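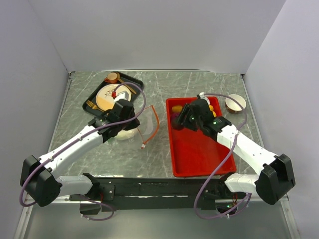 # 《Flaklow渡口》八月上市,四个工兵和一座桥的故事,我终于可以讲了

首页 新书 连载 作者手记 活动 联系我们

分类:新闻稿 / 军事小说

2019年7月9日,Stoltanent出版社发布

大家好,我是《Flaklow渡口》的作者。出版社说新闻稿通常由他们来写,用第三人称,开头是“著名作家”之类的,我一听就头皮发麻,赶紧说让我自己来吧。所以你现在读到的这份新闻稿是我写的,编辑只改了标点和错别字(他们改了很多)。

先把要紧的说完:《Flaklow渡口》分上下2册,八月同时上市,由Stoltanent出版社出版,纸书和电子书一起出。全书51章,两册连着编页码,最后一页是第1,177页。对,很厚。我的手腕可以作证,我的编辑也可以作证,她收到打印稿那天给我发了一个很长的省略号。

## 故事讲什么

Solora是一个我编出来的国家,多雨,多山,铁路修得很差。战争打到第二个冬天,前线在一条河边停住了,河上有一个小镇叫Flaklow。镇子本来有座石桥,开篇第一页就没了。对岸有一个被打散的营,还有一批来不及撤走的镇民,这边的部队接到命令,天亮以前要把一座浮桥架过去。

接到命令的是一个工兵班,满员的时候人挺多,到故事开始只剩四个:班长,爆破手,开卡车的,还有一个刚从后方补来的新兵,他报到的时候背包里装着一本没读完的数学课本。

整部上册写的就是这一夜。下册写桥架好以后的事,我不能多说,说多了编辑会打电话给我。我只能告诉你,桥架好了以后事情比架桥之前难办得多,过桥的先后、该不该炸、谁有权说炸,这几件事能把一群累得站不住的人逼到互相不说话。

有朋友看了提纲问我,一夜怎么写得了那么厚一本?我说你没架过浮桥你不知道。然后他说你也没架过啊。这倒是真的,我没架过,所以我去学了。

## 我为什么盯着工兵不放

我从小爱看战争小说,爱得不行,晚上打手电看的那种。冲锋、狙击、坦克对坦克,看得心怦怦跳。但是看多了以后我老是惦记一些书里一笔带过的东西。比如书里写“部队连夜渡河”,下一句就已经在对岸了。我就坐在那里想,怎么渡的?船谁划的?卡车那么重,河底是泥,是石头?有人的靴子掉进水里了怎么办?光着一只脚打完这一仗吗?

这些问题在我脑子里转了好多年,转到后来我自己动手写了。头一稿写得很糟,我急着让枪响,桥还没架到河心就安排了一场遭遇战,打得热热闹闹。放了一个月再拿出来看,我发现自己写到最投入的地方是那场仗之前,班长蹲在岸边,用一根绑了石头的绳子量水深,量了又量,两次量出来的数对不上。我看到那一段的时候手心是出汗的,看到打仗那段反而在想晚饭吃什么。

于是遭遇战删了,绳子留下了。

现在上册里枪声很少。枪声一直在,隔着一座山,闷闷的,大家干活的时候听着它判断自己还剩多少时间。真正响到跟前的那一次,我希望读者会跟那几个人一样吓一跳。

## 一小段试读

出版社允许我放一段出来,选自上册,卡车司机倒车下河滩的地方。

> 班长走在车尾后面,面朝着车,倒退着走,手里的灯用布蒙着,只漏一条缝。他往左挪,灯就往左挪,司机看着后视镜里那条缝,把方向盘一点一点打过去。
>
> “别踩油门。”班长说。
>
> “我没踩。”
>
> “那它怎么在动?”
>
> 司机这才觉出来,是河滩在动。泥在轮子底下往河里走,走得很慢,很有耐心,车跟着它一起走。爆破手从车厢里探出头,没有说话,把身上的引信包解下来,先递给了岸上的新兵。
>
> 新兵抱着那个包,不知道该往哪边站。
>
> “木板。”班长说,“把木板给我。别跑,走过来。”
>
> 新兵走过去。他后来一直记得自己是走过去的,一步都没有跑,包抱在怀里,胳膊底下夹着木板,对岸有人在喊什么,听不清,像在喊一个人的小名。

这一段我改的次数最多。最早的版本里班长说了好长一串话,又解释土质又骂人,后来全删光了。真到那种时候人是不讲整句子的,我请教过的一位退役老兵这样告诉我,他说你书里这些人话太多,肺活量真好。我回家就开始删。

## 关于学架桥

既然是新闻稿,该讲讲我做了什么功课,免得大家以为我是坐在沙发上瞎编的(一部分确实是坐在沙发上瞎编的)。

我去旧书店翻老的工兵教材,一本一本往家背。那种书特别好看,我是认真的!文字干巴巴,每一句都是命令,“检查绳索”“再次检查绳索”,图画得又细又漂亮,页边上有以前的学员用铅笔写的小字。有一本在讲锚碇的那页写着“今天冷”,就两个字加一个指向页外的箭头,也不知道指给谁看。我把这句话给了书里的新兵,让他写在数学课本上。

然后我在自家浴缸里做过浮桥。用的是塑料饭盒和冰棍棍,拿花洒当上游。家里人对此的评价我就不写了。饭盒桥倒是教会我一件事:水推的是整座桥,所以每多接一节,前面已经固定好的那些也跟着吃力,你接得越长,身后就越不牢靠。我原来一直以为架好的部分就算架好了,人可以放心往前走。弄明白这一点以后,上册后半部分我全部重写了,因为那几个人不可能一直看着对岸,他们得不停地回头。

我还跟着一群爱好者在野外过了一个周末,他们按老规矩扎筏子过一条小河。我被分去抬木头。抬到下午我就理解了为什么老兵回忆录里总在写吃的,我当时愿意拿下册的结局换一碗热汤面。书里有一章从头到尾都在讲一锅没煮熟的豆子,编辑问过我能不能缩短,我说不能,这一章是我用肩膀换来的。

## 关于Solora这个国家

老有人问Solora是影射哪里。哪里也不是。我一开始确实想写一场真实的战争,查资料查到一半我就不敢动了,真实的河边有真实的人,我哪怕把一个连队挪动几里地都觉得心虚。换成编出来的国家以后我手脚才放得开,河可以由我来决定宽窄,雨可以下在我需要它下的晚上。

不过编国家也有编国家的麻烦。铁路时刻、军衔、骂人的话、邮票长什么样、士兵发几双袜子,全要自己定,定了就不能反悔。我有一个本子专门记这些,后来记乱了,上册里司机抽的烟到下册换了牌子,是校对发现的。我说那就当他断货了吧,校对说不行,你前面写过他仓库里有人。你看,出版社的校对比我更了解我的人物。

地图也要说一下。每一册的前面都印了一张Flaklow镇和两岸河滩的地图,是照着我那个本子重新画的,我的原图实在见不得人,河看着像一条煎坏了的带鱼。地图上标了断桥、磨坊、学校、两处浅滩。其中一处浅滩的位置是错的,这是故意的,书里的军用地图就错在那里。看过上册你就知道这个错要了多大的代价,请不要写信来勘误(已经有试读的读者写过了,写得很客气)。

## 为什么是一起出

两册同时上市是我死活要求的。出版社本来想隔一段时间再出下册,从做生意的角度完全讲得通,我也听懂了。可是上册停在一个很不厚道的地方,停在有人刚开口要说话的那一下。我自己追书的时候被这么晾过,晾了好久,到后来都不记得主角受伤的是左腿还是右腿。所以我跟编辑磨了好几个下午,把她磨同意了,在这里正式谢谢她,也谢谢Stoltanent整个小说组,他们为了这个要求把排期全部重来了一遍。

上下册可以分开买,也有套装,套装带一个硬纸书盒,盒脊上是浮桥的侧影,两本都放进去桥才接得上。设计师给我看样子的时候我在会议室里叫出声了!

书的内文用的纸偏黄一点,字号没有为了省页数缩小,这是我提的另一个要求。我眼睛不好,我妈眼睛也不好,喜欢看打仗故事的读者里有不少是我爸那个年纪的,书太重大家可以垫个枕头看,字太小就真没办法了。

## 朗读会和签售

八月书一上架,我会在El Ouafi书店做朗读会。El Ouafi是我住处附近的老书店,楼下卖新书,楼上卖旧书,我那些工兵教材有一大半是在他们楼上淘到的,店里的人看着我从“随便看看”一直看到“请问还有没有讲绳结的”。书写完以后头一个想去的地方就是那里。

朗读会上我会读两段,一段是量水深,一段是豆子。读完以后大家随便提问,技术问题也欢迎,答不上来我就老实说答不上来。现场我还会带那个记设定的本子,可以翻,请把咖啡放远一点。

签售就在朗读会后面,不限本数,带旧书来签也行。想让我写句话的请提前想好,我临场发挥的水平很差,上次给朋友签别的东西,我想了半天,写了个“祝好”。

具体的时间由书店公布,请看El Ouafi店门口的海报或者问店员。座位先到先坐,没有座位的可以坐楼梯,楼梯上听得还更清楚些。

外地的读者,朗读会会录音,之后放在出版社的网站上。有声书也在谈,定了会另外发消息,我私心想要一个声音哑一点的人来读班长。

## 给媒体和书评朋友

需要样书的请联系Stoltanent宣传部,纸质和电子的都有,请在来信里注明要上册还是整套。我强烈建议要整套,理由前面讲过了,我不想半夜收到你们的信。

采访我都愿意做,电话、书面、当面都可以。有几个问题我先在这里答了,省得大家重复问:

会不会有第三册?故事在下册已经讲完了。Solora这个国家我还想再写,开铁路的那些人一直在我脑子里吵,不过那会是另外的书、另外的人。

有没有爱情?有一点点,在一封信里,信到得很晚。

血腥不血腥?战争里会有人受伤和死去,我没有躲开,也没有往细了铺。家里如果有年纪小的孩子要看,请大人先翻翻下册的前几章再决定。

那条狗最后怎么样了?试读过的人全都问这个。狗没事。我可以对天发誓狗没事,请放心买。

封面图、地图的大图、试读章节都可以向宣传部索取,转载试读请保留书名和出版社名,别的没有要求。预订现在已经开放,各家书店都可以订,在El Ouafi预订套装的读者可以拿到一张单印的Flaklow地图,带错误浅滩的那版。

新闻联系:Stoltanent出版社宣传部

作者联系:请由宣传部转交,我回信慢,但是都会回。

分享 51 评论 4

上一篇 下一篇 返回新书列表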